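# Felt desk topper from Stavdale: worth it, or am I buying a lint collector?

**posted by ledgerline, Jul 10, 2025**

I do most of my paperwork at a big table with nothing on it but the finish, and everything that gets set down makes a racket. I've been looking at covering the whole top in felt. Stavdale sells a cut-to-shape kit for $173, with the corners rounded off for you. Guerra sells what looks to me like the same stuff off the roll, and for my size that comes out to $149 plus a Saturday of swearing.

The sales page says the felt "keeps your workspace calm and organized." I don't see how fabric organizes anything. My table currently has drinks, snacks, a notebook, glue and a jar of odds and ends on it, and I expect it would have all of that on it in green or gray felt too.

What I'd like to hear from people who have lived with one:

- Does it survive a spilled drink?
- Can you write on it, or does the pen go through the paper?
- Does it pill where your wrists sit?

I'm not interested in how nice it looked the day it arrived. Everything looks nice the day it arrives.

---

**Zarnell_fan_no_more**

I've had a felt top since March, dark teal, glued down. Short version: it's quieter, and the rest of the sales page is hot air.

Spills first. Plain water beads up for a little while and you can blot it if you're quick. Soda is another matter. The sugar goes in, dries stiff, and then every crumb in the house finds that spot. I tried the Zarnell fabric shield spray on a scrap before doing the whole top and I couldn't tell the sprayed half from the other half. I did get a headache.

The bigger nuisance is that people trust felt too much. On a hard table you stand a can up because it would roll otherwise. On felt it stays more or less where you drop it, so things get laid down any old way and left there.
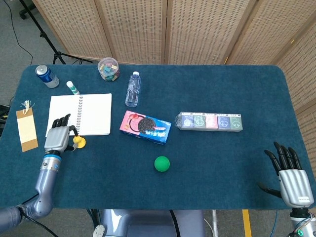
A closed water bottle on its side is fine as long as the cap is really screwed down. An opened can is how you get the stiff patch I mentioned. If you won't make a rule that drinks stay off the felt (I made one, and it lasted until lunch), then put a tray at the back and use it.

Writing is okay in a spiral notebook with plenty of pages under the one you're on. A single sheet is hopeless with a ballpoint. Get a clipboard or a thin board for anything you have to sign.

As for wrists, mine has gone a bit fuzzy along the front edge. A sweater shaver takes it down, though I doubt you can do that forever.

Glue sticks need their caps on, every time. Dried glue does not come out of felt, whatever you read. You end up trimming the fibers with nail scissors and then you have a bald spot. Small yellow caps, at least, are easy to spot on a dark color, so I'd say go dark over the light gray everyone seems to sell.

Would I pay $173 for it again? No. I might pay the $149, and I'd want to see a sample of both first to check that they aren't off the same roll.

---

**plainoak**

just use a big mouse pad

---

**corner_radius**

I'd go slower than that. Before you glue anything to a good table, lay the felt down loose for a couple of weeks. Mine crept toward me every day and I hated it, and finding that out cost me nothing.

If you do go ahead, the corners matter more than the brand. Square corners on felt lift first, especially if you brush past them. Rounded ones hold better, and you can do them yourself with a saucer and a sharp knife. That's most of what the Stavdale price is buying, as far as I can see.

Cookies and other snacks: keep them in the box, and shake the box out somewhere else. I vacuum mine with a little Joltberg handheld and it picks up about what you'd expect, meaning the crumbs on top and none of the ones that have been leaned on. A lint roller does better. The box claims 500 sheets and I haven't bothered to check.

I wouldn't believe anyone's claim about how long it lasts, mine included. I've had it six months and it looks like it's been six months.

---

**ledgerline**

Thanks, the loose trial is what I'll do. I asked both shops for samples. Guerra is mailing one. Stavdale sent me a coupon.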